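4. Setting Up the Humidifier and Choosing Where It Stands

Read this section before you plug in the Drositeck console humidifier for the first time. Section 3 covers unpacking and the parts list. Section 5 covers daily filling.

4.1 Choosing a place

1. Pick a spot on a level, hard floor at least 8 inches from any wall. Carpet blocks the lower air intake and can hold water if the base is overfilled.

2. Keep the unit away from heating vents, radiators and direct sun. Warm air blowing across the sensor makes the reading too low, and the fan will run longer than it should.

3. Leave the space over the outlet grille clear. Shelves, curtains and the underside of a desk will collect moisture.

4. Place wooden furniture out of the direct stream of damp air. A finished top can stand normal room humidity for years, but a steady stream aimed at one spot will cloud the finish and may raise the grain.

5. Use a wall outlet within reach of the cord. Do not use an extension cord.

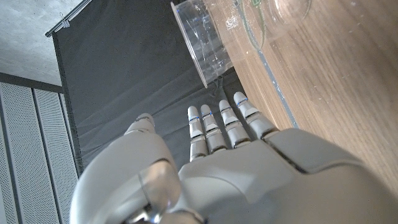 White jointed fingers, with blue bands near the upper joints.

Note: One unit serves a closed room of up to 344 square feet with an ordinary ceiling. If the room opens onto a hallway or stairwell, count the open area as well.

4.2 Fitting the wick and float

1. Make sure the power cord is unplugged.

2. Lift the upper housing straight up and set it on a towel. Do not rest it on the grille.

3. Take the wick out of its plastic bag. Rinse it under cool water for one minute. Do not squeeze or wring it.

4. Slide the wick into the frame with the colored edge up. The frame has two tabs on each side -- all of them must sit over the edge of the wick.

5. Check that the float moves freely in its channel. If it sticks, lift it out, turn it around and put it back.

6. Lower the housing onto the base until it sits flat on every side. A gap at one corner means the wick frame is not fully down.

CAUTION: Never run the unit without the wick. Dust will be drawn straight into the fan and the motor warranty will not apply.

4.3 First filling

1. Fill the tank with cool tap water. Do not use hot water, scented oils or vinegar while the unit is in use.

2. Tighten the cap by hand. Turn the tank over above a sink and watch for drips.

3. Seat the tank in the base and wait 10 minutes before switching on. The wick needs this time to soak to the top.

4. Plug in the cord. The display shows two dashes while the sensor settles, then the current room humidity.

5. Press SET until the display shows the level you want. Most homes are comfortable between the low 30s and the mid 40s. In very cold weather, choose a lower setting to keep water from forming on window glass.

Note: A faint smell from a new wick is normal and should fade within a day or two.

4.4 Placing a separate humidity gauge

The sensor on the unit measures the air next to the unit. For a better picture of the whole room, place a separate gauge on a table or shelf at sitting height, across the room from the humidifier. Allow two hours before comparing readings. The two numbers will seldom match. A difference of a few points is not a fault.

If the gauge has a dial, tap it lightly before reading. Do not stand it beside a kettle, a fish tank or a tray of houseplants.

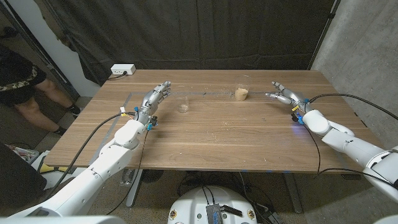

Tharushi Bepari wrote to us that her gauge stayed nine points under the display for most of August, and that moving the unit out of a corner brought the two within three points by the next morning. She also asked whether the fan should be left on high overnight. It need not be. Use AUTO, and close the bedroom door if the room is drafty.

4.5 Before you leave the unit running

-- Check that the floor around the base is dry.
-- Check that the cord does not cross a walkway.
-- Lock the keypad if small children use the room (hold SET and FAN together until the lock sign shows).
-- Write the date on the wick label inside the housing. Replace the wick after 1350 hours of use, or sooner if it has turned stiff.

If the display shows E2 at any point in this section, unplug the unit, check the float again as in 4.2, step 5, and restart.

Related items
Section 5: Daily Filling and Care
Section 6: Cleaning the Base and Removing Scale
Section 9: Error Codes
Replacement Wicks and Tank Caps
Storing the Unit for the Summer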